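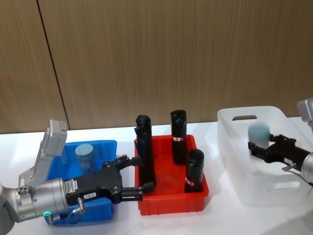
Skavano has confirmed the reissue of Dosudard, the only full-length album by the instrumental group Varala, on double vinyl and as a download. The new edition has been transferred from the original quarter-inch stereo master tapes and contains the 11 pieces of the first pressing in their original order. No material has been edited, shortened or remixed. The records are housed in a rigid outer box printed with a brown wood-grain pattern close to the panels behind the white table in the photograph, with the same fine vertical streaks, and a thin dark vertical seam like the one on the left of that wall marks the hinge of the lid. The inner sleeves are plain white and poly-lined.

Varala recorded Dosudard with a fixed line-up of two electric guitars, bass guitar, transistor organ and drums. Christos Kyriakidis played lead guitar and wrote most of the music. The album was pressed once, in a run of 3,054 copies, and has not been available in any format since that run was sold. A cassette that circulated among collectors was copied from a worn disc and runs slightly fast. Skavano had no part in it.

The first pressing placed the whole programme on one disc. To fit the longer pieces, the cutting level was lowered and the bass was reduced on both sides, with a further treble cut towards the centre label. The master tapes carry none of these changes, which were made only at the cutting stage. Dividing the programme across four sides has allowed the new lacquers to be cut at a higher level with the low frequencies left in place. The playing speed remains 33 1/3 rpm.

Transfer and mastering were carried out at Cruickshank, where the tapes were inspected, cleaned and baked before playback. The playback machine was aligned to the test tones found at the head of the first reel. The second reel has no tones, and azimuth was set by ear and then checked against the phase relationship of the organ and the cymbals, which were recorded with a fixed stereo spread. A single dropout in the left channel of "Ferry Road, Low Water" is present on the tape and could not be repaired without an audible join. It has been left as it stands.

Seraina Egger, who supervised the transfer, said: "The lead guitar was recorded with a germanium fuzz unit placed ahead of a tape echo, so the repeats are already distorted when they reach the amplifier. On the old pressing the upper part of that sound was filtered away and the echo was hard to separate from the note. On tape the two are quite distinct. We used no noise reduction. The hiss is steady, and removing it took some of the decay of the cymbals with it."

The title piece, which closed the first side of the original record, now has a side to itself. It is built on a repeated figure for bass guitar and organ, over which the lead guitar is heard first without effects, then with fuzz, and finally with fuzz and vibrato together. The fade at the end has been made to match the first pressing. The tape continues beyond that point, but the group's written instructions, kept in the tape box, give the position at which the fade should begin.

Kyriakidis approved the test pressing in July. "I asked for the running order to stay the same and for the guitars not to be made louder," he said. "The balance between the guitar and the organ was agreed by all of us at the time, and I did not want it changed because equipment is better now. I did ask for one correction. Two titles were printed the wrong way round on the old label, and they are now in the right place."

The titles concerned are "Salt Office" and "Second Reservoir". Owners of the first pressing should note that the music is in the same position as before and only the printed names have changed. Download files carry the corrected titles.

The booklet contains session notes, a list of the instruments and amplifiers used, and a short account of the tape transfer by Egger. Tunings are given for each piece. Three of the pieces use a guitar with the lowest string dropped by a whole tone, and one uses a guitar tuned down by a semitone throughout.

The vinyl edition is limited to 3,000 copies. Of these, 200 are numbered by hand and include a printed facsimile of the tape box notes. Numbered copies are sold only through Skavano's mail order service, with one copy allowed per customer. The remaining copies will be supplied to record shops in the usual way. The audio content of the numbered and standard copies is identical.

The download is offered as 24-bit/96 kHz and 16-bit/44.1 kHz files. Both were made from the same transfer as the lacquers, without additional limiting. A download code is included with every vinyl copy.

Release information

Artist: Varala
Title: Dosudard
Label: Skavano
Format: double LP in rigid box; download
Mastering: Cruickshank
Orders open: 19 September 2021

Review copies are supplied as downloads. Requests should be sent to the Skavano press office, stating the name of the publication and the intended date of the review.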